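4.3 Trabajo compartido en el puesto de textil

Con la pinza Anel el operario ya no levanta cada pieza de la mesa. Su tarea es preparar, vigilar y decidir en los casos dudosos. En Murnetcombe el cambio de función se hace después de 5 turnos acompañados.

1. Ponga el selector en MANUAL y espere la luz verde fija.
2. Separe las fundas, las sábanas y las piezas con volante. No hace falta que estén planchadas.
3. Acerque la pinza al dobladillo, nunca al centro de la tela.
4. Cierre las mordazas al 30 % de fuerza y compruebe que la costura no se estira.

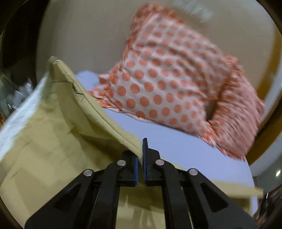
5. Si el agarre es correcto, suba despacio la fuerza, sin llegar al 100 % en tejidos finos.
6. Confirme en el panel Wiltance. El ciclo queda guardado con el nombre del turno, no con el nombre de la persona.

Nota: el contador de ciclos sirve para el mantenimiento – no se usa para medir al personal. Al llegar a 996 ciclos aparece el aviso de limpieza de las almohadillas.

PRECAUCIÓN: no meta los dedos entre los brazos de la pinza, tampoco con la máquina en pausa. Para soltar una tela enganchada, pulse primero el paro y después abra con la palanca.

El operario puede parar el puesto en cualquier momento sin pedir permiso. Si el error 5 se repite, avise al técnico de Strömberg y siga el plegado a mano según el apartado 4.6.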